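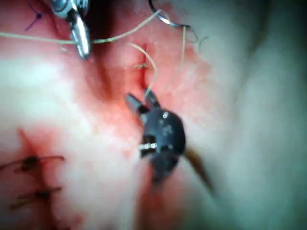

Pale thread in the jaws, short slit in the tissue.

24/04/2022

Soak bath week, continued. I'm writing this up while the kettle's on, before I forget which rack is which, so apologies for the state of it. The question is still the same one: does the Vusau coating make the thread lose its strength sooner in warm saline, or have we been fooling ourselves with the way we dry the samples?

Started by pulling the March pieces out of their tubes. They'd been sitting in the back of the Mostyn room fridge with my handwriting on them, and I could read most of it (the ones where I couldn't have gone in the bin, and I've put a line through them in the table). The plain Clomex thread looked fine to the eye and felt fine between the fingers. The coated stuff had gone a bit limp, a bit like spaghetti that's been left in the pan. That isn't a measurement, I know, but I'm putting it down anyway.

The bath itself behaved. It crept up overnight last time and I'm fairly sure that was the lid not seating properly, so I've cut a new gasket out of the silicone sheet and it now closes with a proper clunk. Very satisfying! If anyone borrows the lid, please put it back the same way round – there's a pen mark at the front.

Now the pulling. The Grustitz tester still has its mood swings. I ran 23 pieces of plain and then stopped, partly for lunch and partly to look at where they were breaking. Far too many were going right at the clamp, and a break at the clamp tells you more about the clamp than about the thread. I tried wrapping the ends round the little drum grips and that was much better, with breaks out in the free length where they ought to be. So I think everything I pulled in flat grips last month is suspect. I've not deleted it, only moved it to a separate sheet with a grumpy title.
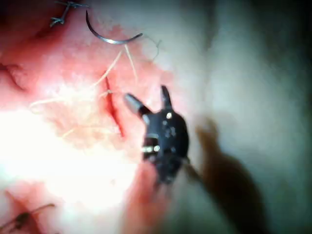
Vittoria Farina came by in the afternoon and asked the sensible question, which was how long the pieces sit on the bench between coming out of the saline and going into the tester. Answer: however long it takes me to get to them. The first one gets pulled dripping and the last one's practically crisp. She reckons that alone could be the whole difference between the coated and uncoated sets, as I always do the plain ones first. I did go quiet for a moment.

So, a new rule from now on. One piece out, blotted, straight onto the grips, pulled, written down, next. No laying them out in a nice row on the blue towel, however tidy it looks. And the order gets shuffled. I've written the tube numbers on scraps and they're in the biscuit tin on the shelf (the empty one, please don't eat from it or put biscuits in it).

Did a short run that way to see how it felt. Slower, obviously, and my back complained, but the numbers sat closer together than they have all spring. I'm not going to say anything about coated against plain until I've got more of them, and I'm trying hard not to peek at the averages. Fine, I peeked. The gap's smaller.

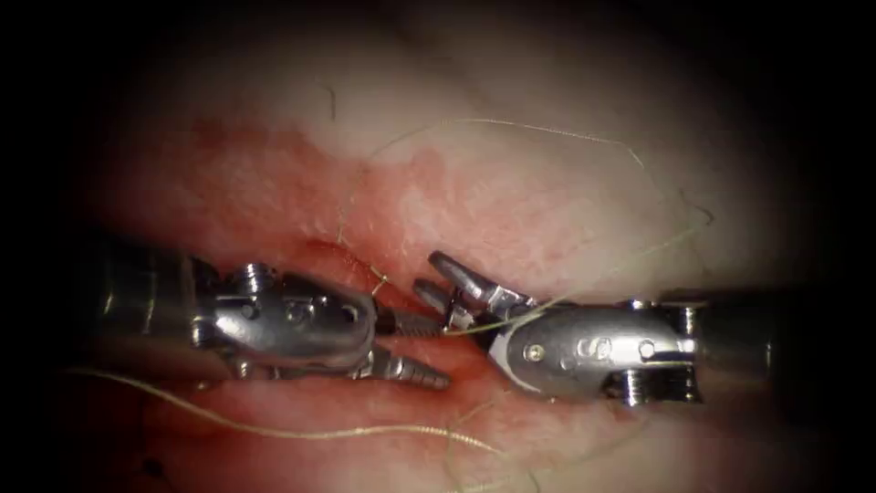
Knots are a separate headache. Straight pulls are all very well, but thread gets used with a knot in it and that's where it goes first, so we need a knotted set as well. Mine come out different depending on how much coffee I've had. I tied a batch round the dowel, wetted half of them before snugging down, and the wetted ones seemed to bite better. The coated thread slips more on the first throw, you can feel it slide, and then it holds once there's another on top. Worth doing properly with a hanging weight so that every knot gets the same tug.

Stock: we've got 80 metres of the coated left on the reel and nearly 4,000 of the plain, so it's the coated I need to be careful with. No practising knots on it! Use the plain, or the old brown string in the drawer. I've emailed Vusau about another reel and asked whether it can come from the same lot. No reply yet.

The pH strips are out of date, by the way. I used them anyway and then checked against the meter, and the meter said the saline had drifted a touch on the sour side in tube rack 2. Changed the lot and rinsed the rack. Anything from that rack gets an asterisk.

To do next:
Make up fresh saline, the big bottle.
Find the other drum grip (last seen near the sink).
Weight and hook for the knots.
Ask Vittoria if I can have her timer, mine's stuck on beep.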